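**Drindbridge room refresh, progress to end of July**
To: Elfriede Koller
From: Dela Nyarko

Quick one before the 4 pm call. Front room is basicaly done, back room about half. Spent 1,176 of the first instalment so far, mostly shelving and paint. Stanier invoice still to come.

Tables: the long one is staying. Marikar quoted 1,000 for a new top, said no. Gone with a cover over the full length — cheap, wipes down, swap it when it gets grotty. Colour is white with a faint beige grid.
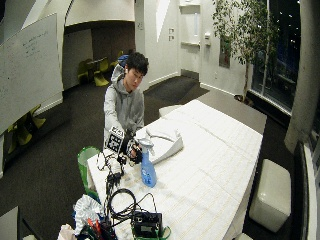
*Long table with the new cover on, spray bottle and folded cloth out.*

Cleaning routine now written up. One spray bottle and one cloth per table, cloths to the wash at close. Asked Vetix for a price on 200 cloths, no answer yet, will chase.

Still open:

- back room shelves, 2 brackets short
- second coat on the hallway wall
- blinds — need your OK on the colour, grey or off-white

Should have the back room finshed by mid August if the brackets turn up. Receipts in the shared folder, bar the paint one, which I'm still hunting for.

Dela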